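**Notebook entry, 5/17/26**
Entered by: Rajeshwari Nair
Checked by: Cheuk-hei Sin
Project: Trarcombe, hand-held gripper demonstrations

## Purpose

To establish whether demonstrations recorded in furnished rooms improve grasp selection on soft items, compared with those recorded at the laboratory bench. The bench set stands at 3,382 demonstrations and contains very little cloth.

## Method

The meeting room was used with its tables left in the U arrangement. Items on the front table include a folded knitted cloth, a bundle of whiteboard markers, a light green folder and a stack of books. The ribbed magenta finger pads were retained from the bench work, so that the two sets may be compared directly.

Each demonstration begins from the open end of the U, with the fingers apart and the far wall in view. The operator then approaches one item, closes on it, lifts and replaces it. Target for the session: 50 demonstrations, divided between two operators.
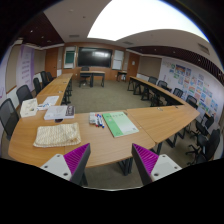
## Result

The target was met. On review, 13 demonstrations were set aside - nine for lost tracking during the approach, four for an incomplete lift. Tracking losses were confined to fast approaches. The cloth was grasped most reliably when the fingers came down across the fold; approaches along the fold tended to take the upper layer only.

## Actions

- C. Sin to retrain the Givier policy with the retained demonstrations added - bench set unchanged.
- R. Nair to repeat the nine lost approaches at reduced speed.
- Label cloth grasps by direction relative to the fold before the next upload.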